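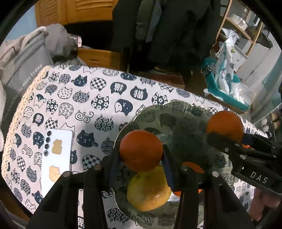 ropersoul wrote: Please don't let them talk you into rubber on the Carleys! Leather soles are half the reason those boots feel the way they do.

Resoling my Carleys, leather or rubber?
June, 7:40 pm, posted by dustywelt

Okay, so I've had my Carley ropers for 24 months now and I love them more than any footwear I've ever owned. They were $674, which made me gulp when I ordered, and I've worn them more than any other pair in the closet. The left sole finally has a soft spot under the ball of the foot. The shop in Prerkar gave me two options – oak leather like the originals, or a thin rubber half sole stitched over a leather midsole. I was leaning rubber until I mentioned it over on the photo thread and got the response quoted up top, haha. So now I want everybody's opinion!

heelstack
Ropersoul and I go back and forth on this every year. I put rubber on my Garridos and I'd do it again tomorrow. Wet parking lots, tile floors at the grocery store, no slipping. They do feel a little stiffer for the first week and then you forget all about it.

ropersoul
A week? Mine were stiff for a month and I pulled the rubber off. Leather soles flex, they slide into a stirrup, and they sound wonderful on a wood floor (yes, that counts). If you get caught in the rain, just let them dry on their sides, away from the heater.

dustywelt
I don't ride, so the stirrup thing isn't a big deal for me. The sound, though... I do love the sound.

mulesear
Whichever way you go, ask who's doing the stitching and whether they're using the old holes. A careful shop will follow the old holes and the welt will be good for another round. I had a pair come back with a whole new row punched right beside the first and the welt tore in less than a year. Great leather, beautiful shafts, such a shame.

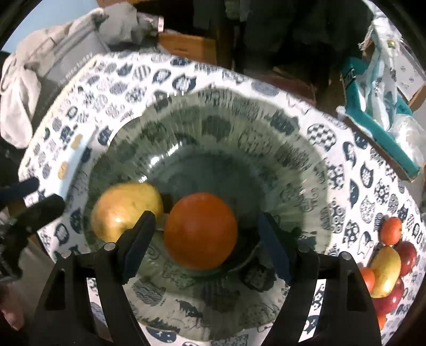
tallshaft18
Should I condition the uppers before I drop a pair off for new soles?

mulesear
Wait until you get them back. Fresh conditioner can get on the cobbler's hands and on the edge dressing, and they usually wipe the uppers down at the end anyway. Brush off the dirt and take them in dry. Then go to town when they're home! I use Voltow cream, a pea-sized dab per boot, and the color on my brown pair is so rich now.

heelstack
Agree on waiting, disagree on the cream. It darkened my tan pair a full shade. Try it on the pull straps first.

mulesear
Fair, I've never had it on tan.

ropersoul
Also get the heel caps done at the same time, dusty. Rubber caps on a leather heel stack – even I do that. It's the one spot where I'll give heelstack the point.

heelstack
Saving this post forever.

dustywelt
You people are the best. Called Prerkar this afternoon and they do use the old holes, they sounded almost offended that I asked. Going with oak leather and rubber heel caps. They said 18 days, so it's sneakers for me until then. I'll post the soles when they're back!

Boot Bench Forum | Contact the moderators | Posts belong to their authors | Back to top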